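Bag notes, part 2: thin film, mixed loads and where to pinch

August 21, 2018
Filed under: Kitchen, Storage

After the first post on bags a few people asked why I still use thin plastic ones when I own a drawer of cotton and mesh. The short answer is that thin film weighs almost nothing, takes up almost nothing when folded, and lets me see the contents without opening it. The longer answer is below, with the procedure I have settled on for small mixed loads.

By a small mixed load I mean a few unrelated items of different shapes that have to travel together from the counter to somewhere else. In my case that is usually the pantry shelf, the car, or the upstairs apartment where Shona Buchanan lives and cooks more than I do. The load is rarely heavy. The trouble comes from the mix of shapes. Round items roll to the lowest point, tall items tip over, and anything with a corner finds the thinnest part of the film.

Bag size

I keep two sizes. The smaller one is fine for fruit and not much else. The larger one looks excessive on the table, but the extra material is what you work with when closing it. A bag filled to the rim can't be gathered, and if it can't be gathered it can't be tied without squashing something. I stop at a bit over half full.

Kanilier used to sell a heavier film that stood up by itself while you filled it. I bought a box of 400 in May of last year and have 326 left, which tells you how often I reach for them. The heavier film holds a crease well but resists being gathered, and the knot comes loose in the car. I have gone back to the thin ones.

Loading order

1. Lay the bag flat on a clear table and open the mouth fully. Run a hand inside to separate the layers down to the bottom seam.
2. Put the largest item in first and push it to the seam.
3. Put round items in next, against the large one. They stay put if there is something to lean on.
4. Put any hard cylinder (a jar, a tub, a small container with a lid) in last, on its side.
5. Press the air out from the bottom toward the mouth with a flat palm. Two passes will do.

Step five is the one I skipped for years. A bag with air in it looks full and behaves like a balloon. The items slide around inside, and the film takes the load at one or two points in place of the whole surface.

Where to pinch

Once the air is out there is loose film lying on the table near the contents. Take hold of that. Don't pull on film that is stretched over an item, as it has no slack to give and will thin out under the grip. A small pinch is enough to start with, and you can work more material into it from either side.
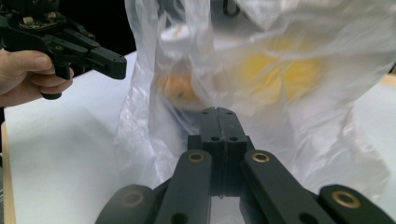
Photo: Galbraith

Milky film hides labels but leaves color and general shape readable, and for a small load I find that sufficient. White, orange-brown and yellow are easy to tell apart through a few creases. Two white containers of the same height would not be, and in that case I write on the bag with a marker before filling it. Writing on a full bag doesn't work. The surface gives way and the ink skips over the folds.

Closing

I have tried three closures with any seriousness.

Single overhand knot. Quick, holds well, and usually ruins the bag when you open it. Use it for things going in the trash.

Twist and tuck. Twist the neck a few turns and fold it under the load. It holds on a shelf and fails in a car.

Clip. I use the flat ones from Sastport, bought in a pack of 9. They grip thin film better than clothespins do and leave the bag in one piece. The spring on one of them went soft after a few months — the rest are fine.

For the trip upstairs I use a clip. For the pantry, twist and tuck.

Table surface

A smooth tabletop helps more than I expected. Film slides on it, so you can turn the whole load by the neck without lifting. On my old butcher block the film dragged, and crumbs stuck in the grain put pinholes in the bottom. If your counter is rough, a tray does the same job. Wipe it first.

Reuse

Shake out, turn inside out, wipe, hang over the faucet. I get roughly 2 months out of a bag that has only carried dry goods. Anything that has held raw meat goes straight out. Check the bottom corners against a window before refilling, as the first holes show up there.

Part 3 will cover the Cultutau mesh bags, which Shona likes and I do not.

Tags: bags, storage, pantry, packing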